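FOR IMMEDIATE RELEASE

Varnham Linen opens second wash house in Fondau, adds towel service for small inns

FONDAU – Varnham Linen will open its second wash house in Fondau this September, and with it a rental towel service for inns, guest houses and small spas that have never had enough rooms to get a contract. Sign-ups open now.

The minimum order drops to 13 sets a week. It used to be 600 pieces. That shut out most of the valley and we heard about it, often.

What comes in a set: bath towel, hand towel, face cloth. Bath mats extra. Robes not yet, maybe next year. Colors are white, tan and a gray that replaces the old blue. The blue is gone, please stop asking the drivers for it.

The new wash house sits in the former Orlandini bottling hall on the river side of town, next to the bus yard. Two wash lines, one drying line, a folding room and a small front counter for drop-offs. Counter opens at 7 a.m. Trucks leave from the back gate, so please dont park there.

Pickup and delivery run twice a week on the Fondau loop and once a week out to Iltia. The Iltia run will go to twice if enough places join. Soiled bags go out the same door the clean ones come in. Bags are supplied. Tags are supplied too – one color per customer, and the tags stay on the bags.

Pricing is per set, per week, no deposit. Lost pieces are billed at cost after the end of the month. Stained pieces are not billed unless its hair dye, paint or motor oil. Full price sheet on request, or pick one up at the counter.

The company has 279 customers today, most of them hotels and clinics served from the first site in Iltia. Those contracts do not change. Same trucks, same invoices, same phone number. A few pickup times on the east side will move earlier and those customers have already had a letter.

Hiring: wash floor, folding room and drivers, both early and late shifts. Training is paid. Apply at the front counter in Iltia or by mail, the Fondau counter can't take applications untill it opens.

Towels are cotton, hemmed on all four sides, and ship folded in thirds then in half, ready for the shelf. Places that want them rolled can say so on the order form – no extra charge.

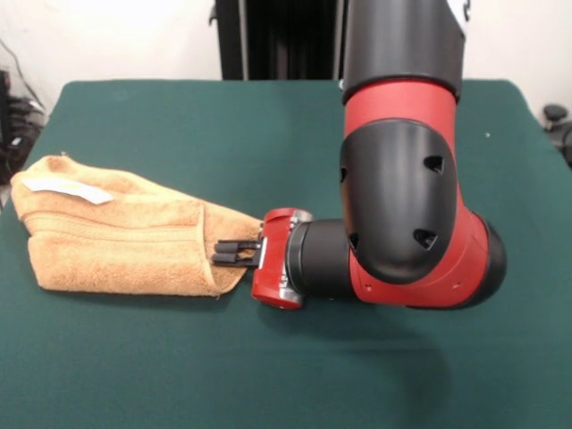

Folded towel in tan.

Sample sets are available to inns and guest houses in Fondau and Iltia while stock lasts. One per address. Ask for the color you want, and give a street address, no PO boxes.

About Varnham Linen
Varnham Linen washes, rents and delivers towels and bed linen for hotels, clinics and guest houses. Wash houses in Iltia and, from September, Fondau.

Press contact: Varnham Linen press desk, Iltia office. Calls answered until 4 p.m.

###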